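News from the software side: teaching the planner about muslin

Those of you who read our August item will remember that we had just moved the folding work over to the new planner, and that Pauline Mellor had promised to report back once it had settled in. It has more or less settled in, so I'm keeping her promise for her while she is away at Poltberg helping with the move.

The short version is that cloth is still hard, and muslin is harder than most. A tea towel has honest edges and will stay where you put it, more or less, but muslin puckers all over, and the depth estimate we were using took every pucker for the start of a fold. Clegg (the part of our software that decides where the fingers should close) would then suggest a dozen lovely places to pinch, most of them in the middle of the fabric, and the planner would dutifully choose one of them.
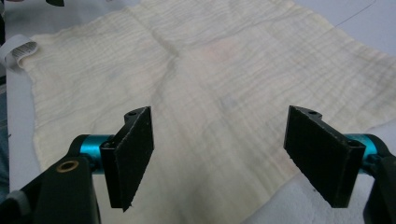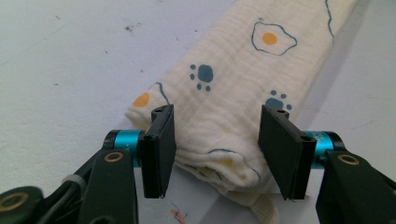 Didatley, Oct 27, 2019

Engelbert Moser has spent most of the autumn on exactly this, and I think he deserves a good deal of tea and cake for it. His first idea was to smooth the depth map until the crinkles vanished, and it did get rid of them, but it flattened the thin edges of the cloth as well, and those were the bits we wanted to keep! His second was to let Clegg look at the surface at two scales and trust a fold only when it shows up in both. A thick, rounded fold like the one in the second picture passes quite happily, while the fine ridges running across the spread cloth in the first ought to be ignored.

The other half of the job is the printed pattern. Blue outlines and paw prints are charming to look at, but an edge detector is easily led astray by a curved line, and ours would follow the rim of a fried egg as if it were a hem. Colour edges now count for much less unless there is a change in height to go with them. Engelbert has also added a label for tags and loops, so that they can be treated as a landmark and kept apart from the corners.

We now have 3,294 labelled frames for all this, split into 7 groups by how bunched up the cloth is. If you are using the labelling tool, please update to the latest Musby before you start, as the older one saves the fold lines back to front and Pauline has had to mend over two hundred of them by hand — she was very patient about it, but I would not like to ask her again.

Still on the list are a faster replanning step for when the cloth slides, and a proper way of telling the top layer from the one underneath. If you would like to help with either, drop Engelbert a line or find him at the desk by the window most mornings.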